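Handheld gripper station (procurement and planning)

A handheld gripper station is a work area in which a person performs manual tasks while holding a pair of robot-style grippers, one in each hand. The motion of the grippers is recorded and later used to train or test robot arms. In equipment planning the station is treated as a separate budget class from the robot cell, as it contains no arm, no controller cabinet and no safety-rated enclosure. It does contain furniture, cabling, task objects and paid operator time, and these are the items most often left out of a first estimate.

Terminology

Usage varies between buyers. The Lesier purchasing guide lists the station under "demonstration equipment," while older Prindik price sheets use "hand unit set" for the grippers alone and leave the table and surroundings to the customer. A quotation that uses the second term should be read with care — the set price does not include a place to put it.

Physical layout

The minimum layout is one table, one pair of grippers and one task object. The operator works from the front edge of the table and the object is placed within reach of both hands. Cabled grippers need slack on each side, and the cable run must be measured from the operator's resting position to the recording computer, with an allowance for a full reach across the table.
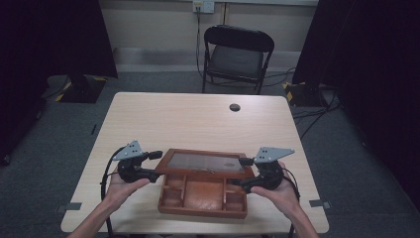 Two-handed work on a hinged wooden box with a divided tray. Both grippers are cabled.

Floor covering, curtains and wall outlets are normally taken over from the room as found. Where curtains are hung to limit stray light or to mark off a work area, the stands and their bases take up floor space that should appear on the plan. Bases at walking height are commonly marked with striped tape, a small consumable with its own order line in the Lesier guide. Cables that cross the floor should be covered or routed along the wall before regular use begins.

Cost structure

Costs are divided into capital items and running items. Capital items are the grippers, mounting plates, cables, table and recording computer. Running items are operator hours, replacement jaws, task objects and data storage.

The Giáp site plan, often cited by smaller buyers, gives a unit price of 713 dollars for one cabled gripper body, excluding the top plate, and 239 dollars for a matched pair of plates. Each station requires two bodies. The gripper portion of a single station under that plan is therefore 1,665 dollars before cables, freight and tax. Prices for bodies and plates are quoted separately because the plates are changed more often, usually when a different tracking method is adopted.

Task objects are cheap one at a time and expensive as a category. A hinged box, for instance, combines a lid, a panel and several compartments in one purchase, and can serve for opening, closing, placing and sorting tasks. Duplicates should be bought in the same order as the original. A later batch may differ in hinge stiffness or finish, and recordings made with the two batches then have to be labeled separately.
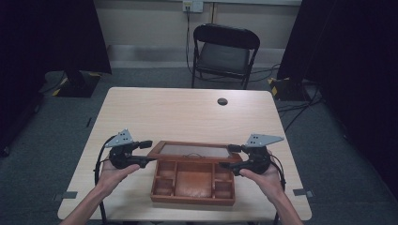
Can a station be bought without a robot arm?
Most buyers do this at first. The grippers record on their own, and the arm can be put off to a later budget period, provided its jaws will match the handheld ones.

Spares

Cabled units fail most often at the point where the cable enters the body. The usual provision is one spare cable per gripper and one spare body per site. Jaws are treated as wear parts and are kept in left and right versions if the design is not symmetrical. Prindik sells its jaws only in pairs; Grandon sells them singly at a higher unit price, which favors sites where one hand does most of the work.

Planning schedule

Lead time is set by the grippers. Furniture and curtains can be ordered after the grippers are confirmed, but the task objects should be chosen before, as the jaw opening limits what can be held. The Giáp plan puts the object list first and the gripper order second, with the room survey done in between. Sites that close their books in July are advised to place the gripper order in spring, so that delivery and payment fall in the same budget year.

Comparison with a robot cell

A robot cell needs a rated floor area, a risk assessment for the moving arm and a service contract. The handheld station needs a chair or standing mat, a work schedule with breaks and a check of wrist load for long sessions. Its cost per recorded hour is mostly labor. Grandon's planning notes enter the two on separate sheets and carry only the recording computer and storage across both.

See also

Equipment depreciation
Teleoperation
End effector
Work cell layout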